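# Leave the fingers alone until you've looked at the holder

Every time a card cell starts to drop or skew cards, someone wants new fingers. I have looked after ours for long enough to say this is mostly wasted money. The fingers get blamed for being the part that moves.

Our cell takes cards out of a holder and files them upright in a case, and it does the reverse when we ask it to. It was put together by Brunello Vitale, who set the close angle at 15 degrees and wrote the number on the controller door. I have seen three people change that number. All three changed it back.

Most of the trouble I log comes from the holder. A raised rim does a good job of keeping a card square, and it also leaves the fingers very little edge to grab. If the holder has shifted at all, the fingertip lands on the rim or rides over the card. 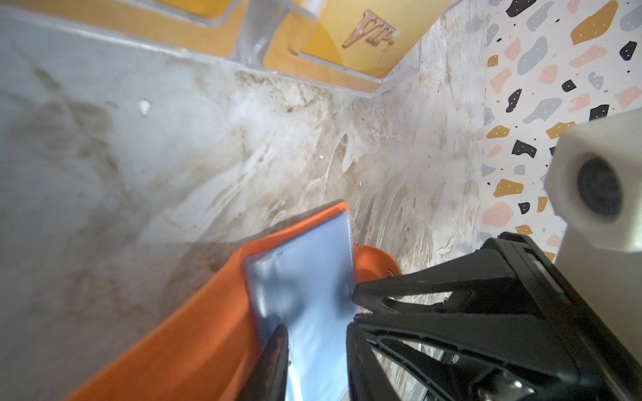

So my first check is always the holder, then its screws, then the wrist camera mount. On our Ostard arm the mount works itself out of line slowly, and the software hides it by correcting a little more each week. By October we were correcting so much that the reach limit tripped. A hex key fixed it.

I also think we clean too little and calibrate too much. Humero, the vision package we run, will happily calibrate through a dirty lens and give you a passing score. Wipe the lens, wipe the pads, run 17 cards, and only then decide whether calibration is needed. The Niltitero manual says to recalibrate every 1000 cycles no matter what. I stopped doing that and wrote down why in the cell log, so the next person can disagree with me on paper.

The case is a separate argument. Clear plastic is awkward for a camera. The rim throws highlights, and cards packed side by side leave a pointed finger hardly any room to get in. People ask for an opaque case, and I would say no. I want to see the cards when I'm standing next to the cell with my hand on the stop button.

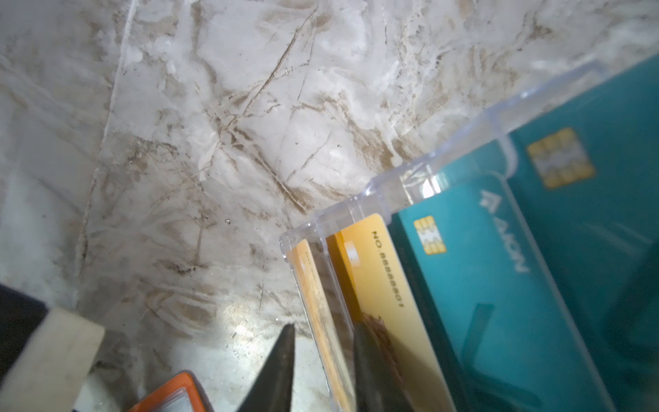 **Shehu Automation Maintenance Team**

What I would change is the light. Ours comes in mainly from above, and a pale surface under it can glare badly enough to bother the camera. A dull mat under the work area costs less than one finger set. I have asked for one.

Pads do wear out, and I replace them when the face goes smooth. I keep one spare pair in the drawer under the controller, labeled with the date they came in. If you take them, order more.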